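Dodix Brick and Tray Layouts

README and data card, November release

Summary

Dodix is a set of 700 short recordings of small building bricks being placed in, moved within, and taken out of a shallow tray on a taped work surface. The recordings are grouped into 51 layouts. A layout is a target arrangement of bricks plus a tray position, written down before recording starts. The set was prepared at Gristano and is maintained by Aurelio Xolalpa.

The data card covers the objects, the surface, the layout notation, and known problems with each. File formats and timing are covered in a separate document, FORMATS.txt.

Objects

Bricks. The basic brick has a 2x2 stud pattern. White is the default color and is used in every layout whose name starts with W. Bricks are unmarked and are treated as interchangeable. If two bricks of the same color swap places, the layout is considered unchanged.

Tray. Blue plastic, rectangular, shallow, with rounded corners and a raised rim. The inside is glossy and reflects overhead light. Brick edges are hard to find where a reflection crosses them, and anyone running edge-based methods should expect lower scores for bricks lying in the bright area of the tray floor.

Spare bricks and trays are listed in the inventory file under the stock code Praro. Replacement parts were matched by eye for color. No color measurements were made.

Surface

The work surface is brown and is divided into cells with strips of blue tape. The cells are roughly square. They serve as a placement guide for the tray and for loose bricks, and should not be used as a scale. The tape was laid by hand. Cell sides are not guaranteed to be parallel, and cells are not guaranteed to be equal in size.

The tape and the tray are both blue. A plain color threshold will return both. The baseline script separates them by shape: long and thin is tape, anything else is tray.

Layout notation

Each layout has a name made of a color letter, a brick count, a contact code, and a tray code. The contact codes are:

S: bricks side by side, full faces touching
K: bricks stacked, studs engaged
F: bricks free, no contact
C: corner contact only

Example: W2S is two white bricks side by side with full faces touching, studs up. The outline of the pair is a rectangle. Orientation of the rectangle relative to the tray is not part of the name and is stored in the field pair_angle.

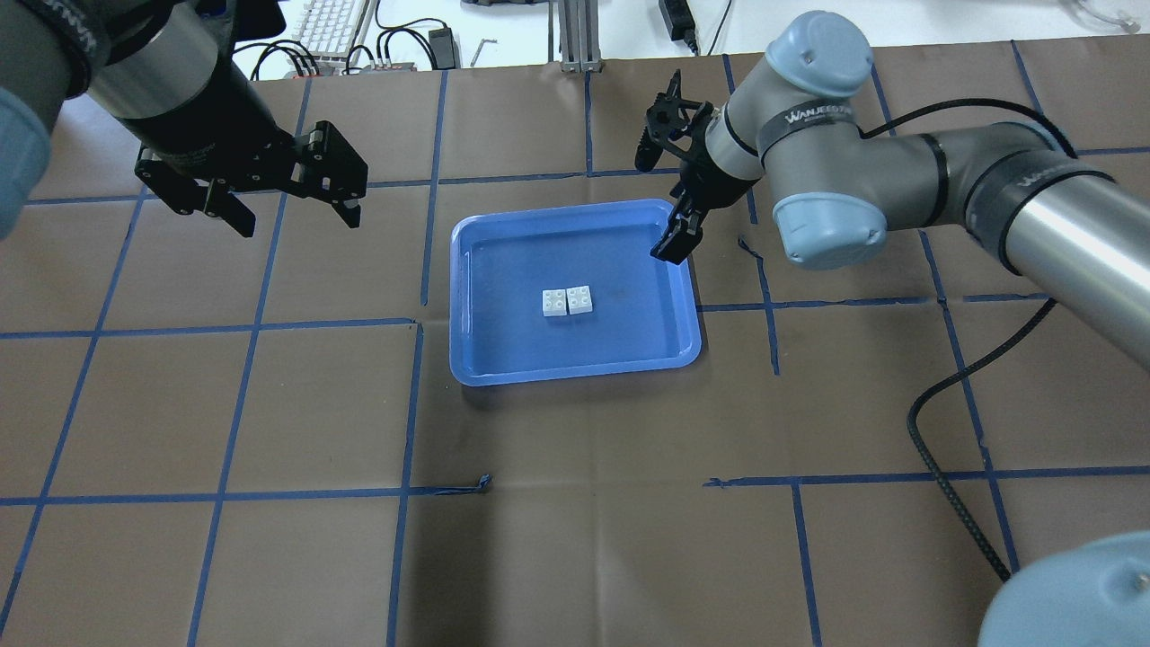 Corrado Mancuso objected to the S code during review. He wrote that touching is too loose a term for bricks that are not joined by anything, that a gap the width of a sheet of paper would pass as S when seen from overhead, and that the code should be split into "pressed" and "near." He also asked for pair_angle to be left blank whenever the gap could not be judged.

The first request was declined for this release. Annotators could not apply the split consistently from an overhead view. The second was accepted, and pair_angle is blank in 22 recordings for this reason. Code that reads the field must handle empty values.

Tray position

The tray code gives the cell or cells that the tray covers at the start of a recording. Cells are named by row letter and column number, with row A at the far side of the surface. A tray that lies across a tape line is given all the cells it touches, joined with a plus sign, such as B2+B3. Rotation of the tray is given in degrees to the nearest five.

The tray is allowed to slide. Small shifts during placement are normal and are not labeled. A shift that changes the set of covered cells is labeled tray_moved, and the final tray code is stored next to the first one.

Tape condition

Tape wears, lifts, and bunches at its ends. Strips do not always meet at the corners of a cell, and short stretches of bare surface between two strips are common. Line-following code that assumes closed cells will fail on these. Use the four longest visible edges and extend them until they cross.

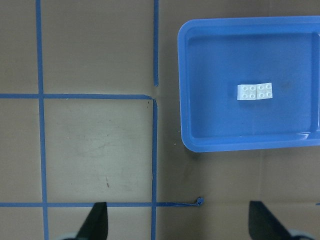
Strips were replaced only when a loose end could catch on a brick or on the rim of the tray. A replaced strip may be offset from the old one, so cell outlines must be estimated again for each session. The session file lists replacements under tape_log. The log is incomplete for the first 13 sessions, where only full-length strips were recorded.

Scuffs, specks, and pen marks on the surface are not annotated. They should not be used as fixed reference points.

Labels

start_layout: layout name at the beginning
end_layout: layout name at the end
brick_out: a brick finished outside the tray
on_rim: a brick finished resting on the rim
tray_moved: see Tray position
pair_angle: degrees, may be blank

A brick resting partly on the rim is labeled on_rim even if most of it is inside. A brick standing on its side keeps its color and count in the layout name and takes the contact code F.

Known issues

White bricks cast faint shadows on the tray floor. Early masks included part of the shadow. These were corrected by hand in the W layouts only.

The Santoro split, kept for comparison with the previous release, uses the old row order with row A at the near side. Run flip_rows before merging it with anything else.

Corrections go to Aurelio Xolalpa, with the layout name and session number in the subject line.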